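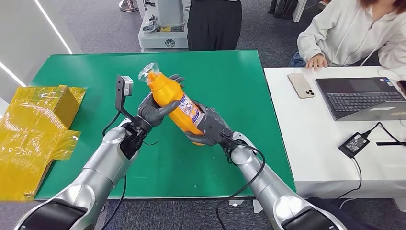

*Orange bottle, printed label, yellow cellophane: packaging does most of its talking before anyone reads a word.*

The box arrives and the first thing you meet is film. Yards of it, shiny and yellow, crackling every time you touch it and refusing to stay in the trash. Somewhere inside is cardboard. Inside the cardboard, if you are lucky, is the thing you paid for.

I have been told for years that this is getting better. Biltex, which supplies wrapping to half the small shippers in Mulerville, says its newest film is thinner than the old one. Fine. I wrapped a shoebox in each at my kitchen table, and the thin one needed an extra turn before it stopped sliding off. I'm not sure what I had saved, apart from my opinion of the old film.

Bottles are a better test of whether a company means what it says. A bright bottle with a clear top looks cheerful on any table, and that is the trouble with it. Color sells. Companies rarely brag about what happens to that color afterward. At the sorting hall in Trumudport, where I spent a long October morning in borrowed boots, the clear plastic had a buyer waiting. The strongly colored stuff went to a separate bay and sat there. The shift manager called it "the maybe pile."

Then there are labels. A wraparound label with pretty graphics and tiny print is supposed to inform me. I tried reading the small print on everything under my sink and gave up at the fourth container. The brand names were large. The instructions for getting rid of the package, where there were any, were the size of a grain of rice.

Refills are the answer I hear most often. The Þórarinsdóttir shop near the harbor sells dish soap by weight, and it is good soap. It also asks you to bring your own bottle back clean and dry, which means hot water, patience and a sunny windowsill. The shop hands out a card claiming that one sturdy bottle can be refilled 200 times. Mine made it through 2 refills before the cap split – so I bought another bottle, and there went the arithmetic.

I don't think the refill people are lying. I think they are counting on a customer who is tidier than I am, with a bigger cupboard and nowhere to be before noon.

The film is still my real quarrel. A split cap I can put down to bad luck. Wrapping a cardboard box that was already closed is a decision, made by someone at a desk, and it gets repeated for every order that goes out. Biltex told me customers like the shine. I asked to see the survey. I was sent a brochure, which came in a plastic sleeve.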